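Firngate Household Board > Storage and Packing
Thread: Mixed plates in one ribbed bin, flat or on edge?

Osian Landeg
Posted May 12, 2026

I'm trying to settle on a way to store a mixed lot of dinner and side plates in a single blue plastic bin. The bin goes on a shelf with 11 inches of clear height and gets pulled out a few times a week, so it has to tolerate being slid and tipped a little.

The plates are not a set. There are several white ones with a dark rim and HAO SHI HAO WEI printed on it, an orange one, a black one, a cream one with a floral sprig, a silver-gray one, and assorted others with blue or green-gray on them. Diameters differ and so do the rim profiles. Nested in one stack, they rock.

My first attempt was largest to smallest, flat, regardless of pattern. The stack was stable on the table. Once in the bin, the upper plates moved sideways every time I pulled the bin off the shelf. 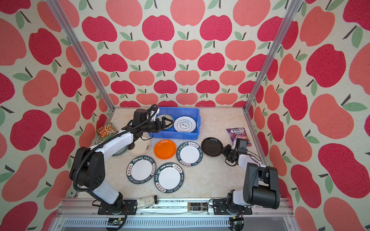 Silver-gray plate and the one with the character emblem in the bin, second attempt.

Second attempt: odd plates in first, matching ones on top as a block. Better, but getting at anything in the bottom layer means lifting out the whole block.

Questions:
Is there a real case for storing plates on edge in a bin without a rack?
Does anyone line a ribbed bin, and with what?

Angharad Gittins
Re: Mixed plates in one ribbed bin

On edge, yes, with conditions. A plate standing on its rim handles vertical load better than one at the bottom of a flat stack. Movers pack them that way. But a moving box is packed tight and yours is opened several times a week. Each time you take one out, the row loosens and the rest lean over. Without dividers you end up with a slanted pile.

Line the bottom either way. Ribs put the load on narrow lines. A folded dish towel is enough.

Gwion Humphreys
Re: Mixed plates in one ribbed bin

I disagree on edge storage for daily use. The rim is where plates chip, and in a row the rim takes all the contact. Flat stacks put the contact on the foot ring, which is the thick part. Put a disc between plates and leave it at that. I use the Otonico felt ones. Paper towel does the same job if you can stand replacing it.

What is the inside depth of the bin? 11 inches of shelf tells me nothing about the bin.

Osian Landeg
Re: Mixed plates in one ribbed bin

Inside depth is 6 inches at the wall. On edge, the larger plates would stand above the rim of the bin but still clear the shelf.

I repeated the flat test this morning after sorting by rim profile. Plates with a wide flat rim go together, plates with a raised edge go together. The orange plastic one nests with nothing. The black one nests with almost nothing. Both were still on the table when I stopped, along with the matching white ones.

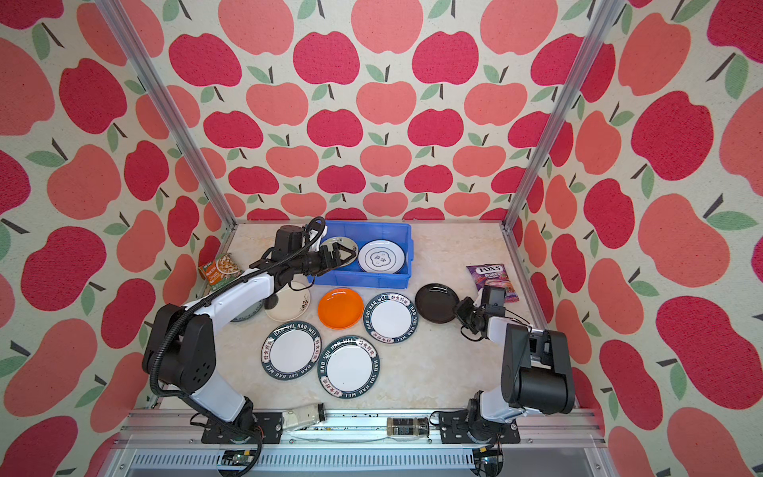 Rhiannon Samuel
Re: Mixed plates in one ribbed bin

If a plate nests with nothing it goes on top of the stack or it lives somewhere else. I would pull the orange one out of the system entirely. Plastic under ceramic picks up gray marks from an unglazed foot ring, and plastic on top slides. Mine went to the camping box years ago.

Also, what do you need all of these in one bin for? Two shallow bins would end the argument.

Osian Landeg
Re: Mixed plates in one ribbed bin

Shelf width. One bin fits, two don't.

Anselmo Arruda
Re: Mixed plates in one ribbed bin

A third option between flat and on edge is shallow lean. Two plates side by side on the bin floor, the second one resting against the end wall, then the next pair on top of those at the same angle. It only works if the small plates go down first. I have run it for 3 years in a slotted crate with a Clisham non-slip mat cut to fit. One chip in that time, and that was me dropping a mug in.

Gwion Humphreys
Re: Mixed plates in one ribbed bin

A leaned plate bears on one point of the rim and one point of the foot. You have combined the drawbacks of both methods.

Anselmo Arruda
Re: Mixed plates in one ribbed bin

It bears on a mat and a plastic wall that flexes. Try it loaded before ruling it out.

Angharad Gittins
Re: Mixed plates in one ribbed bin

Gwion is right about point contact, Anselmo is right that it matters less against plastic. The mat is doing most of the work here. I would keep the lean small and stop at two layers.

Osian Landeg
Re: Mixed plates in one ribbed bin

Tried Anselmo's layout without a mat. Procedure so far, for anyone following:

1. Sort by diameter first, then by rim profile. Ignore pattern.

2. Small plate down on the left, one of the dark green rimmed ones next to it, tilted slightly against the right wall of the bin. Leave the orange one out.

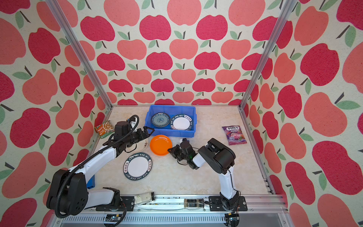
3. Second layer at the same angle, one interleaf disc between each pair. Press down lightly with a flat hand. If anything rocks, swap it for a plate with the same rim.

4. Slide the bin on the shelf and back off again. Check whether the top layer has moved.

Step 4 gave about half an inch of movement on the top layer. Flat stacking gave more than that. A mat should reduce it further, so I have ordered the Clisham one.

Rhiannon Samuel
Re: Mixed plates in one ribbed bin

Measure the mat before you cut it. Mine was listed as bin size and came up short on one side. Also rinse it, they smell for the first week.

Gwion Humphreys
Re: Mixed plates in one ribbed bin

Half an inch is still a lot with unmatched foot rings. Please post the flat result with discs in place, otherwise you are comparing a padded stack with a bare one.

Osian Landeg
Re: Mixed plates in one ribbed bin

Fair. I only have enough discs for one layer at present. Will run both with the same padding when the mat gets here and post the numbers.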